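Neues vom Gartenverein Clistberg

Kompost: Ausgabe beginnt am Dienstag, 8. April

Der Kompostplatz am Ulturikweg ist nach der Winterpause wieder geöffnet. Mitglieder können ab sofort gesiebten Kompost abholen, pro Parzelle bis zu 400 Liter. Eimer, Säcke und Schaufel bitte selbst mitbringen – die Schubkarren des Vereins bleiben auf dem Gelände.

Mirjana Delić hat die Mieten im März umgesetzt und den reifen Teil gesiebt. Er eignet sich für Gemüsebeete und Beerensträucher. Für Aussaaten ist er zu nährstoffreich und sollte mit Sand oder alter Erde gemischt werden.
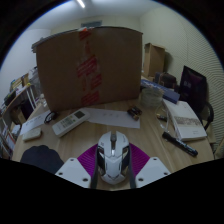

Angenommen werden Laub, Rasenschnitt und gehäckselte Zweige. Quecke, Giersch und kranke Pflanzenteile gehören nicht auf den Platz, auch nicht in kleinen Mengen. Wer größere Äste hat, legt sie links neben das Tor. Der Häcksler kommt in 14 Tagen.

Anmeldung für größere Mengen bei Biljana Yordanov, Parzelle am Cabello-Tor. Zettel in den Briefkasten genügt, bitte mit Parzellennummer.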